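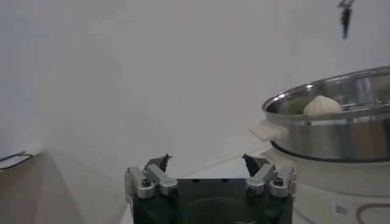 Edmund Tokarz doubts the attendance column can be trusted at all, and I half agree.

Plovby football crowd log, 284 rows, one per home match. The gates come from the club, which likes a round number. Linen Road's 548 looks generous to me.
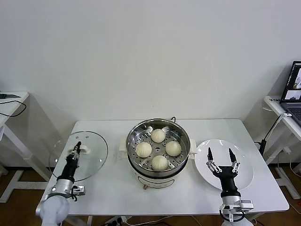
Plovby, February

Added 119 bookings and dismissals. Referees' names are missing from most. The "crowd trouble" flag is one steward's opinion, so don't build much on it.
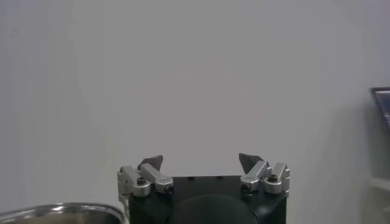

An open gripper, grey wall behind.

Corrections to Aileen Villanueva, with a source please.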